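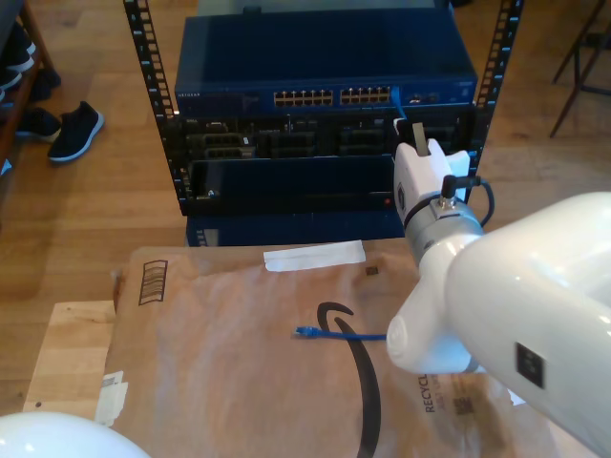

I've wanted a proper rack at home for years, and this month I finally have one! If you've been reading for a while you'll know the old setup: a bookshelf, two power strips, and a switch balanced on top of a shoebox. It worked fine until I tried to move anything, and then I'd spend the evening figuring out which cable I had just pulled.

The rack is a plain black open frame. I went back and forth on a closed cabinet (they look so tidy with the door shut) but the open kind is easier to get your hands into, and my hands are in there a lot. It came flat in a long carton and took me one evening with a socket wrench. Check that the rails are square before you tighten everything down. I didn't, and had to loosen the lot and start over.

The switch went at the top, so the ports sit at a height I can reach without kneeling. Dark blue with a glossy lid, and yes, it shows every fingerprint. The server chassis is under it. I slid that one in by myself and would not do it that way again. Get a friend, or at least stack some books underneath to take the weight while you line up the screws.

Cable is next. I bought a 1,000 foot box of Cat6 from Frerichs, a little electrical supply place near me, and I expect to use about 200 feet of it. So that's cable for life. I'm planning nine runs, two of them to the office, and I'm labeling both ends this time. I've promised myself!

The Amazon boxes are still everywhere, by the way. I keep the big ones until I'm sure nothing is going back, and then they all get flattened for recycling in one go.

Names, finally, because every machine needs one. The server is Ullus and the backup box is going to be Sollari. Next post will be the patch panel, if it gets here.

Comments

distasano: Congrats on the rack! Cage nuts or threaded rails? I still have scars from my cage nuts.

Reply from the author: Cage nuts. Get the little tool, it's worth every cent.

patchcord_pat: What's the noise like with the server out in the open? Mine had to go to the basement.

Last updated: 25 May 2023

Contact | © 2023 | Back to top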